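June 4, 2022

Up before seven. Coffee, toast, then straight to the computer job I have been putting off since April. There are 3 of the old Drenstead office towers still to go through, and I told myself one would be finished by the end of today. It nearly was.

The first hour went to finding things. The small screwdriver set was in the kitchen drawer under the takeout menus. The thermal paste I bought last time had a crust around the cap, and I had to squeeze out a bit onto a paper towel before it ran clean. I also read over my notes from the last one, which were not as good as I remembered. I had written "watch the lever" with no word about which lever. I am fairly sure I meant the one on the CPU socket, because it springs up if you let go of it too soon.

I like having the case flat on its side for this. I did the last one standing up with a flashlight in my teeth and my neck hurt for two days.

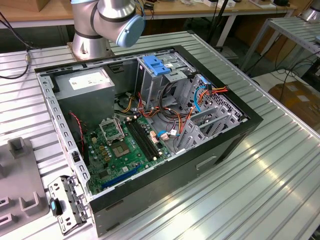

I had a list written out on the back of an envelope, and I am copying it here because the envelope will get thrown out. Check the socket pins under the magnifier. Processor in. Memory in. Reconnect the drive. Fan back on. Side panel last, and only after it has started up properly. The order is nothing special, but the time I skipped ahead to the side panel I had to take it off again to plug in one cable.

The pins took a while. I went over them row by row with the light held low, since a bent one shows up better from the side. I found nothing wrong. I did find a hair across one corner and lifted it off with a strip of tape, holding my breath like it was surgery. After that I put the magnifier away and had more coffee, in the other room, well clear of everything.

The parts themselves are secondhand. The memory came from Ketilsson in a padded envelope with far too much tape on it, and the processor was in the same order. I have been burned before by loose parts in a shoebox, where everything rubs against everything else and the labels come off. 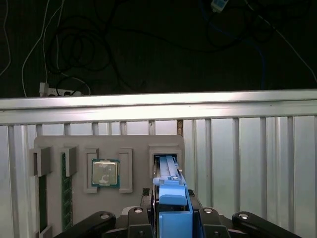
Keeping small parts in order is most of the work, I think. When I started doing this I would lay things down wherever there was room and then spend ten minutes looking for a stick of memory that was under the manual. Upright is better. The memory modules stand in their slots and the processor is held by its two sides, so I can see at a glance what is there and I am never picking anything up by its face. The top of the processor has some smudges on it. I put a note on the list to wipe that down with alcohol before any paste goes on, and then had to go looking for the alcohol, which was in the bathroom cabinet behind the cough syrup.

Lunch was leftover soup and the heel of the bread. It rained for a while. I read the Firnness page on these machines while I ate, and it says the same thing in four different places about grounding yourself, and does not once say which memory slot to fill first. I ended up writing to the shop in Fletimbridge to ask. They have not answered yet. I will probably just look at the printing on the board with the magnifier and go by that.

The afternoon was mostly cables. I always think this part will be quick.

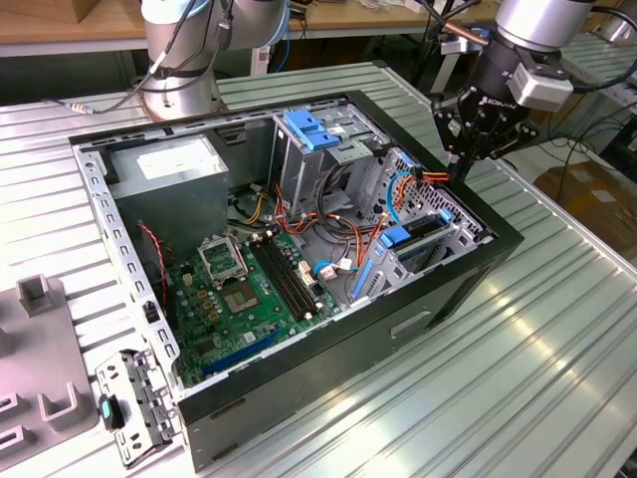

Whoever built these did not leave much slack. Every lead is exactly as long as it has to be to reach where it was meant to go, and if you route one of them the wrong side of another it comes up an inch short. With this tower the trouble is the stretch between the drive cage and the motherboard, where the orange and red cables loop over each other and there is a blue one in with them. I followed each one with a finger from end to end and wrote down where it went. It is dull work but I do not want to be guessing at it later. The power supply leads I left alone. They are stiff and I did not see any reason to bother them.

I also ordered a bag of case screws, 400 in assorted sizes, which is more than I will use in my life, but the small bag cost nearly as much. The total came to a little less than I had set aside for the month. I moved the difference into the jar for the bicycle tires.

Around four I got tired and started making small mistakes, putting the screwdriver down and losing it, reading the same line of the list twice. I have learned to stop when that happens.
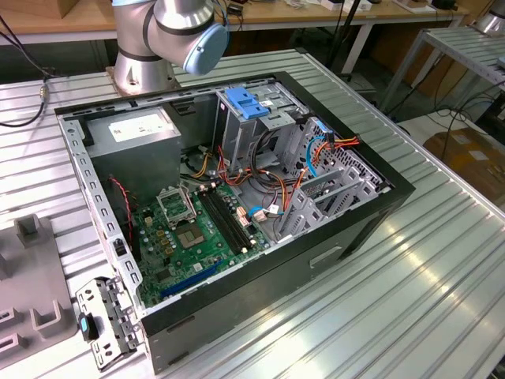
So the rest waits for tomorrow. I put the screwdrivers back in their case, in size order, and rolled up the grounding strap. I wrote the serial number of this one in the notebook, too, the last four being 1429, so I do not mix up its page with the others.

Supper was eggs and the rest of the potatoes. My back is a little sore. I changed the sheets, took the recycling down, and watched half of a movie about a lighthouse before I gave up on it. Need to buy cotton swabs and bread.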